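Brever handheld gripper kit, six weeks in

Rating: 2 out of 5

We bought the Brever kit in February to record tabletop demonstrations for the robot arm at our Rirnby shop. This review covers six weeks of daily use. Most of it is about one fault, which cost us 187 recordings out of around 900 and led to the arm hitting a table. If you already own the kit, skip to the part about the jaw reading and check your files.

What you get

The kit is a gripper you hold in one hand, with a marker panel on the front, and a separate marker cube for the other hand. Both are wired. There is a recording box, the cables, a calibration card and a license for Sial, the software that records and exports the data. We ordered through Zolenia. Delivery was on time and nothing was missing. The printed manual is short and covers setup well enough, but it has no troubleshooting section. For that you have to go to the online version.

Setup took most of a morning. Calibration is done by holding the panel and the cube at a series of positions over the card, and Sial tells you when it has enough. Our first try failed and the second one passed. After that we recalibrated at the start of each shift, and it always went through.

Handling

The gripper is comfortable for short takes. After an hour the wrist starts to notice it, and our smaller-handed operator had trouble getting the fingers fully closed without shifting grip halfway through. The fingers themselves are good. They flex a little, hold thin objects well and have not torn. We have wiped them down a lot and they show no wear.

Tracking is good in even light. Position and rotation came out clean in nearly every recording we looked at. When the panel is turned too far away from the cameras you lose it for a moment, and Sial marks the gap in the file so you can cut it or throw the take out. I have no complaint about that part.

The cables are a nuisance. They are long enough, but they hang down in front of the work and get dragged over whatever is on the table. Brever includes two clips for routing them. Both came off the table edge in the first week and we went over to tape.

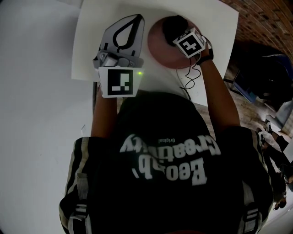
Gripper in the left hand and marker cube in the right. The cables run down over the paper between the arms.

The jaw reading

Besides tracking where the gripper is, the kit records how far the fingers are open. That number comes from a sensor in the joint at the base of the fingers and goes down the cable to the recording box. When you play a demonstration back on an arm, it is the number that tells the arm when to open and close.

On our unit the jaw reading would sometimes freeze. The fingers kept moving in the operator's hand, the position tracking kept running, and the jaw number stayed wherever it had been when the freeze began. It might come back after a few seconds or stay stuck until the end of the take. Sial gave no warning. The indicator light on the gripper stayed green the whole time, which according to the manual means "recording normally."

We found out from the arm. We were replaying a simple pick-and-place take at reduced speed. The arm went down to the object with its gripper still closed, pressed on it, and kept going along the recorded path. It pushed the object into the tabletop and the force limit stopped the arm. There was a dent in the table and one bent finger mount. Everyone was outside the taped area and no one was hurt. At full speed it would have been a more expensive afternoon.

My first guess was a bad conversion on our side, and we lost a day looking for it. Then we plotted the raw jaw values from that take and saw a flat line, identical to the last decimal, for more than half the recording. A real sensor reading is never that flat, even with the gripper lying on a table.

After that we ran a check on everything we had. Any take where the jaw value did not change at all for a full second got flagged and looked at by a person. That gave us the 187 bad ones. They were spread over all six weeks, with more of them toward the end.

Cause

As far as we can tell it is the plug where the cable enters the gripper. With the raw values on screen, we could make the reading freeze by pulling the cable gently to one side, and bring it back by letting go. Pulling straight down did nothing. The plug has no locking collar and very little strain relief, so every time the cable drags on something the load goes into the connector. Reaching across the table seems to be the worst movement for it.

We swapped in the spare cable from the box. It was better for a few days and then the freezes came back, so I suspect the socket as much as the cable. We have not opened the gripper up, as it is still under warranty.

The loose plug is a small hardware fault and I could live with it. My real objection is to the software. When the signal drops, Sial repeats the last good value and writes it to the file as if it were new. Lost position tracking is marked as a gap. Lost jaw data is filled in silently. Anyone training or replaying from those files has no way to tell unless they go looking.

Support

Zolenia answered the same day and offered an exchange for the gripper. The replacement has been shipped but had not arrived when I wrote this. Brever took longer, asked for sample files, and then confirmed that holding the last value is how Sial is meant to work. They said a warning for it is being considered. I asked for a date and did not get one. I also asked whether the light could be tied to the jaw signal and have had no answer to that.

What we do now

The cable is taped to the forearm with a loop of slack before the plug. This helped more than anything else, and we have seen only a handful of freezes with it in place.

Each take starts and ends with the fingers fully opened and fully closed once. If the file does not show both, the take is deleted.

Every file goes through the flat-line check before it gets anywhere near the arm. It is a short script and anyone who can read the export format can write one.

First replay of any new take is done at low speed, with nothing on the table but foam, and with someone's hand on the stop button. We should have been doing this from the start.

Should you buy it

The tracking is accurate, the fingers are well made and the price is fair compared with the other kits we looked at. If Brever puts a locking plug on the gripper and makes Sial mark missing jaw data, I would go up to four. Until then I would not use it for anything that ends up on a moving arm unless you have your own checks in place. I will add a note when the replacement gripper has had a few weeks of work.

Good: tracking, fingers, calibration, exchange handled quickly by Zolenia.
Bad: loose plug at the gripper, cable clips, silent data loss in Sial, status light that stays green during a fault.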